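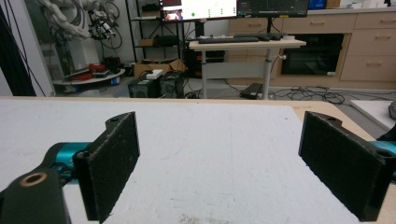

Stenell hand-held gripper, two fingers
Replacement pads and service set

Item no. 470
In stock at our Garkivgate store

The Stenell is a gripper that you hold and move by hand. It has two flat black pads, and each pad sits on a teal metal linkage. After long use the pads lose their grip and the linkage pins get some play. With this set you can renew the parts at your own bench. For the work you need nearly 30 minutes.

What is in the set
2 finger pads, black, rough face
4 linkage pins with clips
1 tube Stillska grease, 37 g
1 hex key

How to change the pads
Open the fingers completely and lay the gripper on a clean, flat table. Loosen the screw behind the pad one turn at a time, and hold the pad with your other hand. Wipe the linkage with a dry cloth. Put the new pad on with the rough face to the inside. Tighten the screw by hand first, then a quarter turn with the key.

Close the fingers slowly. The two pads must meet along the whole height. If they touch only at the top, loosen both screws and align again. Please do not bend the linkage.

Care
Brush the pads after each working day. Metal dust and glitter from tape stay in the rough face and make it smooth with time. Grease the pins every May and November, one small drop for each. No grease on the pads.

Fits also the Reinholz 94 with the same pins. It does not fit the older Reinholz with round pads.

Questions about fitting: Finn Ehlers, workshop
Orders and returns: Rania Nasr

Page updated November 24, 2022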